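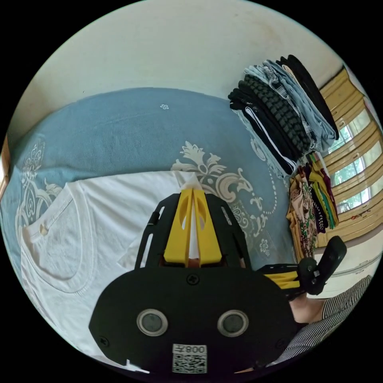

Department of Textiles and Home Studies

Household Textiles, handout for session 2: folding, stacking and reading the pattern on a bed
Friday, November 11, 2022
Tutor: Eun-seong Ban

Welcome back, everyone. I loved the fabric diaries you handed in after the October session, and several of you asked for more on folding, so that is where we start. Please bring a plain T-shirt, a cushion cover and one thing you find really awkward to fold.

1. The flat surface

A made bed is a lovely place to fold. It is wide, it is soft enough that nothing slides off, and you can spread a whole garment out with both sleeves open. Pull the bedspread smooth first. A white T-shirt laid on a blue bedspread is easy to work with as the collar and the hem stand out so clearly, whereas a navy one on the same cloth will have you hunting for the side seams.

Start at the neck. Find the collar seam, find the label, and turn the shirt so that you know which way is up. Lift the cloth in a small pinch and lay it down again if there are creases underneath. Then the sides come in, the sleeves go back on themselves, and the whole thing folds up from the hem in halves or thirds. Either is fine! I am a thirds person, but the Ahn method in your reading (the one with the card template) uses halves and gives a very crisp edge.

2. The stack

Folded edges outward, always. You can pull one item out without dragging at its neighbours, and you can see what you have - plaid, stripe, plain black, something knobbly. A tall pile that mixes thick textured pieces with thin ones will begin to lean sooner or later. Put the bulky things at the bottom and swap the direction of the fold every few garments.

Some things are happier on a rail. Anything with a dense print in a slippery fabric, for instance, or long pieces where a fold line would show across the front. Hang them by length if you can, so the hems make a slope and you get useful space under the short end.

3. Pattern on the bed

Now my favourite part. Bedspreads with scrolls on them belong to a very old family of ornament, and the acanthus leaf is the grandparent of nearly all of it. Once you have learned to spot the curl of the leaf you will find it on curtains, plates and biscuit tins.

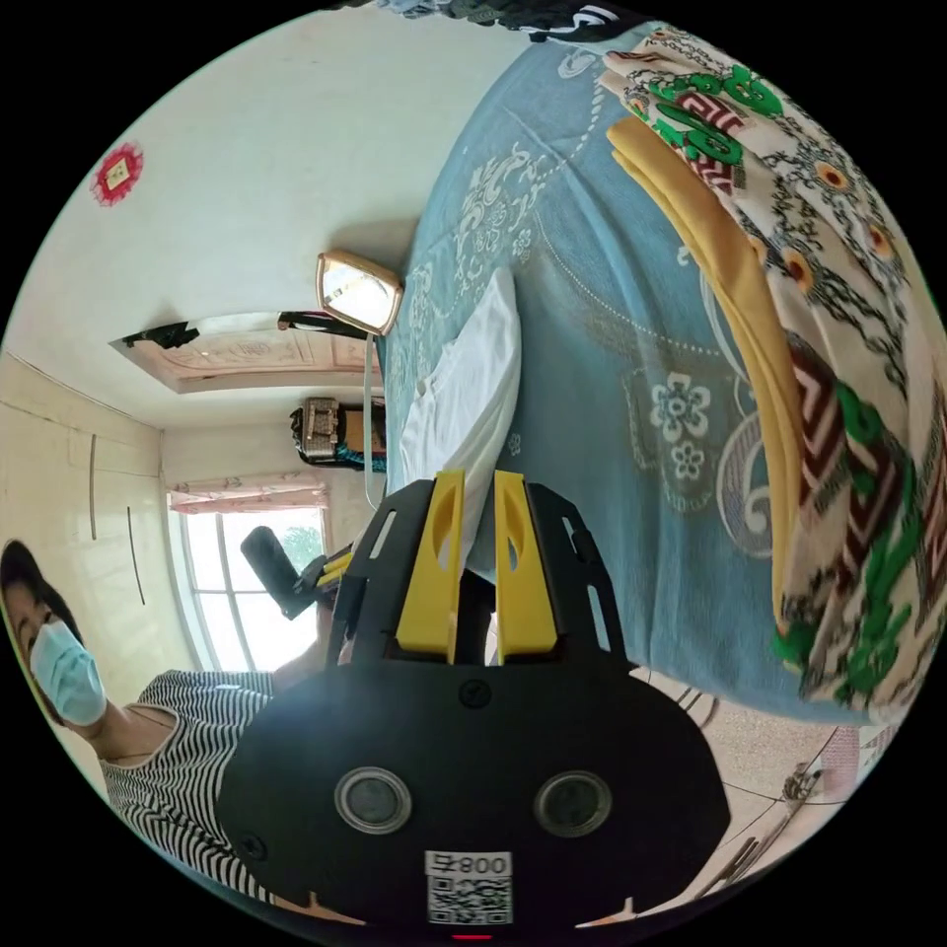
Scale matters more than colour when you put two patterns side by side. A curling motif in pale outline is quiet, and it will sit next to almost anything. Stepped, fret-like shapes in green, maroon and black are loud, and they want some breathing space. Look at the folded mustard-yellow cloth between the blue quilt and the patterned blanket: a strip of plain colour does the job beautifully, and it talks to the orange centres of the blanket's flowers as well. Try covering the yellow with your hand and see how the two patterns get on without it.

For your sketchbooks, choose two patterned textiles from home and find a plain third to go between them. The Restport sample box has 83 swatches if you are stuck. Please put them back in order.

4. Before next time

Read the Wurard chapter on quilts and coverlets, pages 2 to 22. Fold one full drawer and write a few lines on what went wrong. The Horport pattern archive is open to us all term and has 3,256 entries, so do have a wander through it. Search under "scroll" and then under "fret".

Spare card templates are in the tray by the door.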